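Stirkdale Community Kitchen: Outdoor Meals Program
Progress report to the Juvell Fund, second reporting period 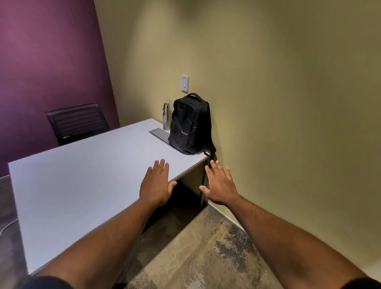
White desk in the small office.

Summary

The grant pays for free outdoor lunches at the Brukport waterfront park and at the Lo Street playground, along with short classes on packing and keeping food safely outside the home. In this period we served 3,170 lunches, against 2,400 in the first. Classes started in March, a month later than planned. Spending is a little under budget, mostly on account of the late start.

Lunches

Brukport is still the busier site. Most people there are families with children under ten, plus a steady group of older residents who come for the tables and the shade. Lo Street was slow until we moved serving time from 1:00 p.m. to 11:45 a.m. Numbers picked up within two weeks and have held.

The menu has changed since the last report. Mayonnaise-based salads are gone. They were popular, but keeping them cold through a two-hour service took more ice than we could carry, and we threw out too much at the end. We now rotate a white bean salad with lemon and parsley, cold sesame noodles, a chopped vegetable salad with vinegar dressing, and a chickpea sandwich on a crusty roll. Rolls hold up better than sliced bread. Tomatoes are packed in a separate cup and added at the table. Watermelon goes out on most days and is always finished.

Waste per service is down. In the first period we usually brought back one full tray in six. It is now closer to one in ten. Wind remains a problem at Brukport, where paper plates do not stay put, and we have switched to shallow boxes with a folding lid. They cost more per meal. The difference is shown in the supplies line of the budget sheet.

We lost two services to thunderstorms and one to a failed cooler. On the day the cooler failed, the food had been above 41 degrees for an unknown length of time, so all of it was discarded and we handed out fruit, crackers and peanut butter in its place. The cooler has been replaced under warranty. Each cooler now carries its own thermometer, and readings are written down at loading, at arrival and halfway through service.

Classes

Tatu Masanja teaches the classes, which run ninety minutes and cover planning a cold meal, packing order, ice and frozen bottles, and what can safely sit out and for how long. People make one dish and take it home. Sixty-two people have completed a class so far. Our target for the full grant year is 150, and at the current pace we would come in short. We plan to add an evening session, since several people who asked about the class work during the day.

Feedback forms were short and mostly positive. The most common request was for more recipes that do not need an oven. The second was for the dressing used on the chopped salad, and that recipe has been added to the handout. A few people found the food safety section too long. Tatu has cut it from thirty minutes to twenty and moved the temperature chart to a separate sheet.

Staffing

Bjarke Mikkelsen took over site coordination at the start of the period. He handles the park permits, the van schedule and produce orders. One kitchen assistant left and the post was open for five weeks, during which we cut Lo Street to a single service a week. It is now filled and both sites are back on the full schedule.

Budget

Food costs came in 4 percent over plan, with most of the increase in fresh herbs, lemons and rolls. Staff costs were under plan because of the open post. We ask permission to move $1,000 from staffing to supplies to cover the lidded boxes through the end of the season. No other changes are requested.

Next period

Both sites will run until the weather turns. We will print the handout in Spanish and test a hot soup service at Brukport on cooler days, using the insulated carriers we already own. The permit for Lo Street is up for renewal and the application has been sent in. We are also pricing a second canopy for Brukport, where the line now runs well past the shaded area. If the price is within the equipment line we will buy it and note it in the final report.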